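Trulavport Neighbors Board > Community Groups > Parents' circle: should we move out of the church hall?

marigold_mom
Hi everybody, sorry in advance for the long post (you know me by now!). As most of you heard in February, the hall on Kerekes Street has a new lease and they'd like our parents' circle to stop putting "LGBTQ families" on the sign by the door. We could keep the room and the coffee urn, just with a plainer sign. I've been going for 12 years, ever since my daughter came out and I cried in my car in that very parking lot, and I don't want to lose the place. But I don't want to lose the sign either.

pkowal83
Keep the room. I know that's not the popular answer, and I say it with love, but parents who are scared are going to walk into a plain door a lot easier than a labeled one. I sure did.

Loïc Barbier
I have to disagree with you there, friend. I drove past that sign for 17 weeks before I had the nerve to park, and if it had said "Family Discussion Group" I'd have figured it was about toddlers and kept on driving to this day. My son still teases me about it.

marigold_mom
Oh Loïc, I never knew that! Okay, so what about money? Irén, do you have the number?

Irén Medve
We have $2,074 from the bake sale and the Pride picnic put together. The upstairs room at Veralik is free in the evenings if we stack the chairs after, but there's no elevator, and I won't vote for any place Ruth can't get into with her walker.
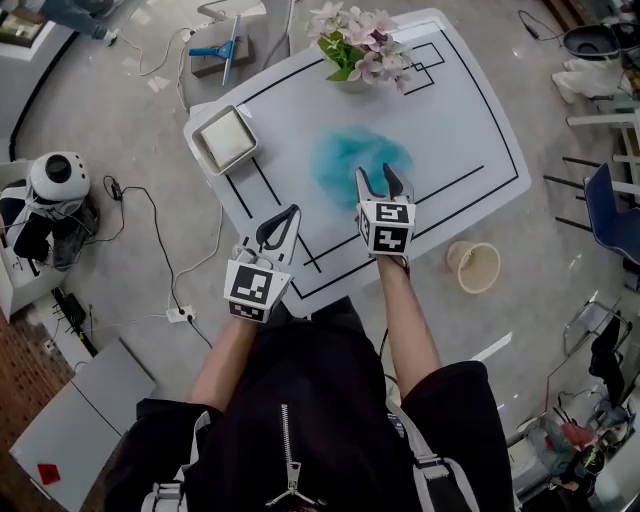 So that leaves the library annex, and they want a deposit plus proof of insurance. I'm happy to call them, I just need somebody to come along who's better at forms than I am.

pkowal83
I'll do the forms. I still think you're all wrong about the sign, but I'll do the forms.

Loïc Barbier
You're a good man. Can we ask if the annex lets us hang our own banner? The old one is in my garage, a little faded on the purple end.

marigold_mom
Bring it Thursday or whenever we land on, I'll see what I can do with some fabric paint. And pkowal, please don't stop coming over this, your lemon bars are holding the group together.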